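Drum table

A drum table is a small round table whose top sits on a wide, closed, drum-like base instead of on legs. It is one of the most useful shapes ever given to a bedside – compact, steady and pleasant to walk past in the dark, with no corners to catch a hip. 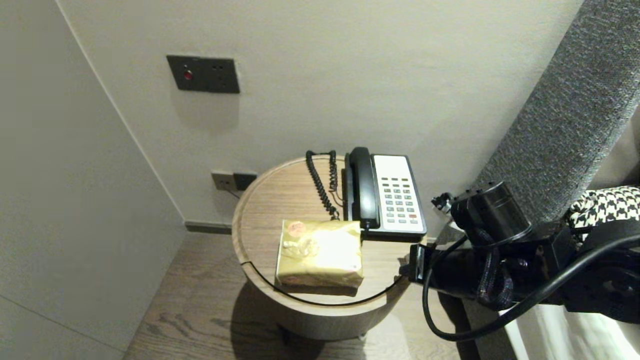

Form

The top is circular and often has a slightly raised rim, a wonderful little detail that keeps pens, coins and rolling lip balm off the floor. The base may be straight or may taper toward the floor, which makes a heavy piece look lighter and leaves extra room for toes. Light oak colors are popular and look lovely on a darker plank floor. Other versions are painted, stained black or covered in cane.

Some makers hide storage inside the drum, reached through a lift-off top or a curved door. The Lill, sold by the furniture maker Promell from April 2014, has a lift-off top and 2 inner shelves.

Use in bedrooms

In guest rooms the drum table usually stands in the corner beside the headboard, close to the wall sockets. It traditionally carries the desk telephone, and a round top suits a phone with a coiled cord very well: the cord can loop behind the handset and still leave the front of the table free for a book, a glass or a small wrapped package. Foil wrapping looks especially cheerful against pale wood grain.

The designer Normunds Kuusk, a great champion of the type, furnished almost 300 hotel rooms with drum tables for the Clulix group. He placed each one with the phone toward the back, so that a guest lying down would meet the open part of the top first.

Care

Dust gathers under the rim and is best lifted out with a soft dry brush. A closed base hides cables nicely, but it should stand a little way off the wall so that plugs are not pressed. Felt pads under the drum protect wooden floors – a full ring works better than separate dots, which tend to wander.

See also

Nightstand
Pedestal table
Uvix (furniture series)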